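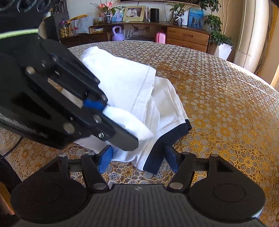
In praise of the second-best drawer

My grandmother kept her good tablecloths in tissue paper at the top of a wardrobe, and in the years I knew her I saw one of them come out exactly once, for a christening, when it was found to have yellowed along every crease. She was very upset, and she blamed the tissue paper. I was nine or so and blamed nothing, but I have thought about that tablecloth more often than I've thought about most of the things I was taught at school, and lately it has been much on my mind again, for reasons I'll come round to if you'll bear with me.

I want to make a case for wearing clothes out. I mean really out, till the elbows go and the collar frays and you can read the paper through the seat of your pyjamas. It's an unfashionable thing to argue for. Half of what I read on the subject tells me to buy less, and I agree with it, and the other half tells me to buy better, and I agree with that too up to a point, but I'd like someone to say a word for the clothes already in the house, the plain cheap ones that came in a packet, and the pleasure of using them up.

What set me off was moving. We went from the flat in Rundach, where I'd lived for 13 years, to a narrow house in Cevham with lovely windows and hardly a cupboard in it, and so everything we owned had to be looked in the face. I had thought of myself as a person with few clothes. Well! There were shirts I had been saving for a better occasion than any that had come along. There was a pale wool coat I'd been too frightened to wear on a bus. There were three nightdresses still pinned to their cardboard, because I was getting through the old ones first, and I'd been getting through the old ones first since before the flat was painted.

The coat had cost me 479 in a sale, and I can remember the figure because I was so ashamed of it that I never told a soul until this minute. I had worn it to two weddings and a funeral. Meanwhile the brown anorak, which I dislike and which makes me look like a parcel, had been up hills and down to the allotment and in and out of every shop in Rundach, and had been with me, now I think of it, on nearly all the best days I've had. It didn't seem fair to either of them.

There is a kind of thrift that is really only fear in a sensible hat, and I was brought up in it. You keep the nice thing nice. You sit on the hard chair so that the soft chair will last. I don't want to be rude about this, as the people who taught it to me had good cause, having grown up with very little and seen what happened when a thing was gone and couldn't be got again. My grandmother turned sheets sides to middle. She unpicked jumpers and knitted them up again smaller, for smaller people. When she put the tablecloths away she was keeping something safe from a world that had been fairly rough with her, and I'd be a poor sort of granddaughter to laugh at it. All the same, the moths had no idea what she'd been through, and neither did the damp.

The trouble is that cloth doesn't keep. We talk as though it does, and there are museums full of christening gowns to encourage us, but those gowns have people in gloves looking after them, and my airing cupboard has me. Elastic goes in the drawer as surely as it goes on the leg. White cotton turns the colour of weak tea. I have opened a packet of perfectly new pillowcases and had one split along the fold the first time it went over a pillow, and I felt I'd been told off.

A reader of a certain kind will already be saying that the answer is to give it all away, and I did give a good deal away. I took 3 large bags to the charity shop on Skollard Lane and felt wonderfully light for the length of the walk home. But I'm a little wary of that lightness, if I'm truthful. I have had it before, and what it did the last time was make room. The woman behind the counter was kind about my bags, but she had a wall of bags behind her already, and I couldn't help thinking that I was passing along a job I ought to have done myself, which was the job of wearing the things.

So since the move I've been trying to do it. I put the better nightdress on. I wear the good shirts to peel potatoes in, with an apron over the top, as I haven't lost my mind entirely. I wore the pale coat on the number 3 bus and a child put a sticky hand on the sleeve, and I took it home and sponged it, and most of the mark came out and a little of it didn't. I look at that bit of sleeve quite fondly now. It is the first thing that has happened to the coat.

And when something does finally give up there is all the rest of its life still to come, which I think we've rather forgotten about. An old vest makes the best duster in the world, far better than anything you can buy as a duster. Worn-out towels go to the dog, or somebody's dog. I cut up a pair of pyjama legs last winter to tie in the raspberries and they're out there still, very faded, holding on. I find I mind a thing's going much less if I can see where it went.

I don't say everyone should live like this. My sister, who is tidier than I am and probably happier, has one rail of clothes, and buys a new thing only when an old one leaves, and her house is a pleasure to be in. There are people who must look smart for their work and people who love clothes the way I love seed catalogues, and good luck to them. But if you have a drawer somewhere with the best in it, and another underneath where you really live, I would gently suggest swapping a thing or two over.

The nightdresses are down to two on their cardboard. I'm going up now to unpin another.

October 25, 2018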